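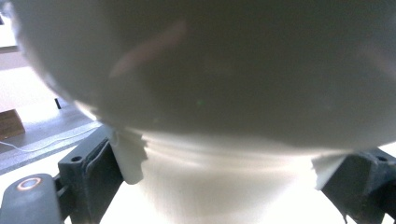 Grasp rules for thin-walled and wrapped items are kept separate from the rules for rigid parts, and this handout covers only the former. A rigid block tolerates a wide range of finger positions and closing forces. A sheet, sleeve or wrapper does not, and the material itself shows where the load goes. With the two dark fingers closed from either side, the white piece stands out at left and right in ragged, crinkled flaps, and the flaps bear on the inner faces of the fingers. The contact area is therefore irregular, and the width reading at the fingers cannot be taken as the width of the item. The large rounded object directly over the piece leaves little room on that side, so section 3 on clearance applies as well.

Unit 4: Handling Deformable Items with Hand-Held Grippers
Preltum Technical Program, Closwood
Prerequisite: Unit 3 (Rigid Parts)

1. Terms

Closing width. The distance between the inner faces of the fingers at the end of the closing motion.

Free material. Any part of the item that extends past the finger pads. Flaps, folds and loose corners are free material.

Neighbor. Any object, fixed or loose, that the item or the fingers could touch during the approach, the grasp or the lift.

2. Closing on the item

2.1 Approach with the fingers open wider than the widest free material, including flaps. Catching a flap on a fingertip during the approach counts as a failed grasp even if the item is later lifted.

2.2 Close at a steady rate. Stop when both pads bear on the material. Do not continue to close in order to flatten folds.

2.3 Both fingers should make contact at the same time. If one touches first, open, shift the tool and repeat. Do not drag the item into line with one finger.

2.4 Reuse of items is limited. Paper and thin film change stiffness with each grasp. At the Cludville site a wrapped item is withdrawn after 74 grasps. Rigid items stay in use for up to 1,000.

3. Clearance

3.1 Identify every neighbor before the approach. Cables lying on the work surface are neighbors.

3.2 Where a neighbor sits above the item, the first motion after closing is sideways or down, never up. The direction is chosen before the fingers close.

3.3 Curved neighbors need extra care. The gap changes along the curve, and a path that is clear at the center may not be clear at the fingertips.

4. Lighting and exposure

White and translucent materials lose surface detail under strong light. Folds and edges that matter for the grasp may not show in the recording. Set exposure on the item, with the background as second priority. If the edge of the item cannot be told from the background at the point of contact, mark the record "edge unclear" and keep it.

5. Record sheet

Enter the following in Xia for each grasp:
Item code
Closing width
Free material (none, one side, both sides)
Neighbor above (yes or no)
Result code

Result code 102 is reserved for a grasp in which the item tore. It takes priority over all other codes.

Reading for the next unit: section 2 of the Unit 5 handout, on release and placement.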